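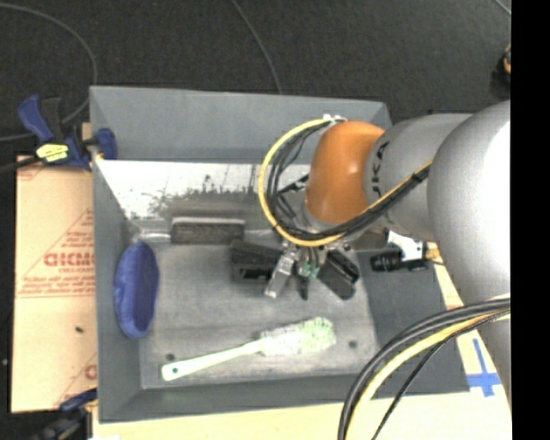 Ffion Mostyn had told the cooperative in Braltolstead that the Zernitz table loom would suit a weaver working at home, provided that someone was present to help with the first warping. After eight weeks of use by members, this review largely supports her opinion.

The loom has a weaving width of 16 inches and 8 shafts. It is supplied in two cartons, with a printed manual and one reed. Assembly is simple, although the drawings for the brake are small and the text beside them skips a step. Members who had woven before were able to work around this. Those new to the craft were not, and they waited for help.

In daily use the loom is steady and quiet. The shed opens cleanly with fine cotton, and the beater returns squarely even at the edges of the cloth. Handspun yarn gave more trouble. Uneven lengths caught in the heddles, and breakage fell only when the tension was reduced well below the setting advised in the manual.

The Beddoe loom, which the cooperative has owned for several years, handles rough yarn better. It is also heavier and cannot be moved by one person, and most members weave in rooms that serve other purposes during the day.

The set includes 600 heddles, sufficient for scarves and light shawls. Members planning denser cloth will need to buy more, and the Vurkier heddles already held in the store do not fit.

Hywel Ifans, who keeps the sales records, reports that 356 scarves were sold through the cooperative in the year to September. All were plain weave, and the additional shafts would allow twill and simple patterned borders to be offered at a higher price.

The loom is recommended for experienced home weavers using mill-spun cotton. Requests to borrow it should be made in writing to the cooperative office.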